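Care of Pillows and Pillowcases
Household Guidance for Residents, Kaplan House
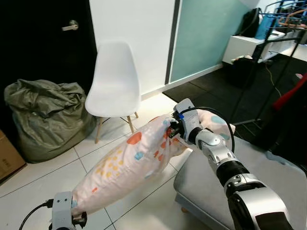 Residents are responsible for the bed linen issued to them on arrival and for any linen they bring from home. The guidance on this page applies to both. It replaces the sheet previously kept in the linen room at Pladness and takes effect on December 18, 2019.

Changing a pillowcase

Strip the bed completely before starting. Take the used pillowcase off by holding the closed corners and letting the pillow slide out of the open end. Turn the case right side out before it goes into the laundry bag. Check inside it for tissues, hair ties and earphones, all of which have been found in the washer filters this winter.

To put on a clean case, turn it inside out and reach in until each hand is in a closed corner. Take hold of two corners of the pillow through the fabric and turn the case down over it. Keep hold of the corners until at least half of the pillow is covered. The rest can be worked in by lifting the open end and giving the pillow a short, firm shake.

A chair or ottoman next to the bed gives a convenient place to rest the pillow while the case is being sorted out. Pillows should be kept off tiled floors, particularly in the wet months when outdoor shoes are worn in the corridors.

If the pillow sits crooked in the case, do not pull at the seams. Reach inside, find the corner that has folded over, and push it into place. Cases that are too tight for the pillow will bunch at one end however they are put on. Exchange them for the next size at the linen room.

Washing pillowcases

Pillowcases are to be changed once a week, and more often during a cold or fever. Plain white cases may go in the hot cycle. Printed cases should be washed inside out in warm water with similar colors. A new printed case should have its first wash alone, particularly where bright dots or figures are printed on a white ground. If the color has run, wash the case again at once and do not put it in the dryer until the stain is gone.

Makeup and hair oil should be treated before washing. Rub a little dish soap into the mark, leave it for 30 minutes and rinse with cool water. Bleach is not to be used on printed fabric.

Washing pillows

Read the sewn-in label first. Most polyester-filled pillows can be machine washed, two at a time so that the drum stays balanced. Use a small amount of liquid detergent and add a second rinse. Foam pillows must not be machine washed or tumble dried. Wipe them with a damp cloth and let them dry flat in moving air, out of direct sun.

Dry filled pillows on low heat for 90 minutes, stopping the machine twice to turn them and break up clumps by hand. A pillow that feels dry on the outside may still be damp in the middle. Press it firmly between both palms, and if it feels cool, return it to the dryer. Damp pillows must not be put back on beds or into the closets.

When to replace a pillow

Fold the pillow in half and let go. One that stays folded has lost its support and should be handed in. The same applies to any pillow with a torn cover, a lasting odor or lumps that cannot be shaken out. House pillows are exchanged without charge. Personal pillows cannot be accepted for disposal and should be taken to the textile collection point at Ollau.

Storage

Spare pillows are stored in cotton bags on the upper shelves of the linen room, with nothing placed on top of them. Plastic sacks are not permitted. Pillowcases are folded in thirds lengthwise, then in half, with the fold facing the front of the shelf. Printed and plain cases are kept in separate stacks.

Questions about linen, exchanges or the dryer schedule should be addressed in writing to Ferhat Türkmen, Household Services, Room 78.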